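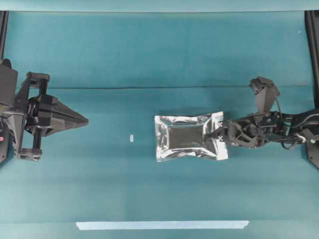
Teal material with soft folds. Teal is a dark or medium blue-green.

Blue-green: the colours between blue and green

Text by Naa Alhassan. Checked by Orysia Karpenko. Part of the Drunlow Science Pages for ages nine to twelve.

Words to know
Wavelength: the distance from the top of one wave to the top of the next.
Nanometre: a very small unit of length, used for measuring light.
Pigment: a coloured powder that does not dissolve in the liquid it is mixed with.
Dye: a coloured substance that does dissolve, and soaks into a material.
Cone cell: a cell at the back of the eye that responds to coloured light.

Where blue-green sits

Sunlight looks white or slightly yellow. It is a mixture of many colours of light. When sunlight passes through drops of rain, the colours bend by different amounts and spread out into a band called a spectrum. A rainbow is a spectrum. The order is always the same: red, orange, yellow, green, blue, violet.

There are no lines between the colours in a rainbow. Green changes into blue by small steps, and the colours in that part of the band are called blue-greens. People have given them many names, including turquoise, teal, cyan and aqua. These names do not have exact borders. Two people may look at the same jumper and use two different words for it, and neither of them has made a mistake.

Measuring a colour of light

Light travels as a wave. Each pure colour in the spectrum has its own wavelength. Red light has the longest wavelength that people can see and violet has the shortest.

The waves are too small to measure with a ruler. One millimetre divided into 1000 equal parts gives a unit called the micrometre. One micrometre divided into 1000 equal parts gives the nanometre. Light with a wavelength of 490 nanometres looks blue-green to most people. If the wavelength is made a little longer, the light looks greener. If it is made a little shorter, the light looks bluer.

Very few things send out light of one wavelength only. A laser does. A leaf, a painted door or a football shirt sends a mixture of wavelengths to the eye, and the colour that is seen depends on the whole mixture.

What the eye does

Most people have three types of cone cell. One type responds most strongly to long wavelengths, one to medium wavelengths and one to short wavelengths. Each type also responds to a range of wavelengths on either side, so the ranges overlap.

Blue-green light produces a response in the medium and short types, and a weaker one in the long type. The brain compares the strengths of these signals. It does not receive a message saying "blue-green". It works the colour out from the comparison.

This explains how a screen can show blue-green without having any blue-green lights in it. A television or tablet has tiny red, green and blue lights. To show cyan, it switches on the green and the blue together and leaves the red off. The cone cells respond much as they would to blue-green light, and the brain reaches the same answer. To show teal, the screen does the same thing with the green and blue turned down. Teal on a screen is a dark cyan.

Some people have cone cells that work differently. They may find it hard to tell certain blue-greens from grey, or from pink. This is one type of colour blindness. Most people who have it are born with it.

Paint works the other way round

Screens add light. Paint takes light away. When white light lands on a painted wall, the pigment in the paint absorbs some wavelengths and reflects the rest. A blue-green paint absorbs most of the red and orange light. The blue and green light bounces back.

Colour printers use an ink called cyan, along with magenta, yellow and black. Cyan ink absorbs red light. Yellow ink absorbs blue light. If the two are printed on top of each other, the red and the blue are both absorbed and green is left over. A picture printed in a book is made of very small dots of these inks. They can be seen with a magnifying glass.

Where pigments and dyes come from

The metal copper is found in many blue-green substances. A copper roof is brown-orange when new. Over many years, air and rain act on the surface and form a thin layer called verdigris, which is green or blue-green. Painters once made verdigris on purpose by leaving sheets of copper near vinegar and scraping off the crust. It was poisonous and could turn brown with age.

Turquoise is a stone that also contains copper. It has been cut and polished for jewellery for thousands of years. Stones with more iron in them tend to look greener.

Many modern blue-green paints contain pigments called phthalocyanines. The first part is said "thal-oh". These pigments are made in factories. They are strong, so a small amount colours a large amount of paint, and they fade slowly in sunlight.

Cloth is usually coloured with dye. Before factory dyes were made, dyers often needed 2 baths to get a green or blue-green. The cloth went into a yellow dye made from a plant such as weld, and into a blue dye made from woad or indigo. More blue gave a bluer result. It was difficult to make two pieces match, and dyers kept notes of how long each piece was left in.

Blue-green in nature

The word "teal" comes from a small duck. The male common teal has a green stripe on each side of its head, running from the eye to the back of the neck. The duck had the name first. The colour was named after it much later.

Part of the colour in many birds' feathers is not made by pigment at all. Feathers contain tiny layers or holes, and these reflect some wavelengths more strongly than others. This is called structural colour. If a feather with structural colour is ground to powder, the structure breaks and the colour goes. Some structural colours change when they are looked at from a different angle. A peacock's tail is a well-known case.

Water also looks blue-green in some places. Pure water absorbs a little red light, so deep water tends to look blue. Lakes fed by glaciers often look turquoise. Glaciers grind rock into a fine dust called rock flour, which hangs in the water and scatters blue and green light back towards the surface. In other lakes and in the sea, tiny plant-like living things add green.

Names in different languages

Languages divide the spectrum in different ways. English has separate basic words for blue and green. Some languages use one word for both, and their speakers add more words when they need to be exact, such as "like the sky" or "like leaves". Welsh is an interesting case. The word "glas" means blue today, but it has also been used for the green of grass and plants.

Russian has one basic word for dark blue and another for light blue. An English speaker would call both of them blue.

Try it: making a blue-green scale

You will need blue poster paint, yellow poster paint, a paintbrush, a teaspoon, water, white paper, a pencil and 5 small pots.

1. Put one level teaspoon of yellow paint in each pot.
2. Leave the first pot as it is. Add a small drop of blue to the second pot and stir.
3. Add more blue to each pot that follows, so that the last has the most. Wash the brush between pots.
4. Paint a square from each pot on the paper, in order. Leave the paper flat until it is dry.
5. Write a colour name under each square in pencil. Cover the names and ask other people to name the squares. Write down what they say.

Compare the lists. The names for the first square will probably agree. The names for the last two are likely to vary more. Repeat the test by a window and then under a lamp in the evening. Lamps give out a different mixture of wavelengths from daylight, and a square that looked blue-green by the window may look greener under the lamp.

Questions sent in by readers

Is turquoise a blue or a green? (Yayra)
It can be described as either. The name covers a range of colours, and the range crosses the place where most English speakers change from saying "blue" to saying "green".

Why does my teal coat look nearly black at night? (Zuweira)
Cone cells need a fair amount of light. In dim light the eye relies on a different kind of cell, called a rod. Rods do not tell colours apart, so a dark coat is seen as a dark grey shape.

Next page: Why the sky changes colour at sunset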